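Call for participants: Handwriting on Small Whiteboards

Posted 24 Aug 2022

Lenia is looking for 50 adults to take part in a study of everyday handwriting on small whiteboards. Sessions are held at our rooms in Andton and take less than an hour. Participants receive a $30 gift card.

What the study is about

Most research on handwriting deals with pen and paper. People write differently on a whiteboard. The surface is slick, the tip of the marker is thick, and it is easy to smudge a word with the side of your hand. We want to learn how people size, space and join their letters on a small board, and how easily someone else can read the result.

The words come from a list of 400 common English words, some short and some long. You will be given 10 of them, chosen by draw, and asked to write each one once in your usual handwriting. Printing, cursive and a mix of the two are all fine. We are not marking anyone on neatness, and spelling is not being tested. Each word is shown on a card, and you can look at it as often as you like.

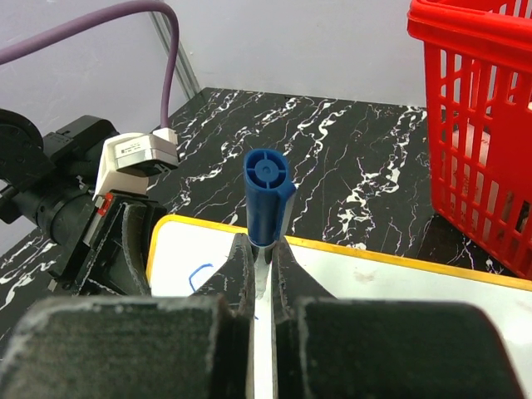

Blue marker and yellow-edged whiteboard, with a short, curved blue stroke.

Who can take part

You can apply if you:
are 18 or older
write in English at least occasionally, at work, at home or in class
can sit or stand at a table for the length of the session
have not taken part in the earlier Worncombe handwriting sessions

Left-handed writers are especially welcome, as we had too few in the Worncombe group. You do not need good handwriting. If you have a condition that affects your grip or your eyesight you can still apply. Please mention it on the form so we can set up the table and lighting to suit you.

What you will do

When you arrive we will go over the consent form with you and answer your questions. You will then have a few minutes to try the marker on a practice board. After that come the words. Between words the board is wiped with a dry cloth, and you can take a break whenever you need one. At the end there is a short questionnaire about how often you write by hand and what you usually write with.
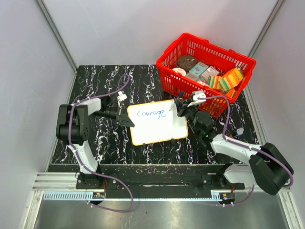 Legibility is scored separately, by readers who never meet the writers. They see each finished word as it was left on the board and type what they think it says. They also note where the word sits and how much of the surface it takes up. "Courage", in blue across the upper left and middle with the rest left blank, would go down as a high start with open space below. The loop on the g is the sort of detail we record as well, along with capitals at the start of a word. Please write wherever on the board feels natural to you. There are no guide lines.

Privacy

Your name is kept apart from your writing and your questionnaire. The boards are recorded by number only. You may withdraw at any time during the session and will still receive the gift card. If you change your mind afterwards, contact us before the end of November and we will delete your material.

Getting here

Sessions take place in the Gavrilă Room at Lenia, on the ground floor. The entrance is step-free and there is an accessible washroom beside it. Parking behind the building is free for participants. If you come by bus, get off at the Andton library stop and walk back toward the river. Tell us if you need help with travel costs.

How to apply

Fill in the short form at the front desk or on the Lenia website, under Studies. Daytime and evening times are available. We will reply by email with a choice of times and a copy of the consent form to read at home. Recruitment closes when all places are filled. Anyone who misses out can ask to be put on the waiting list.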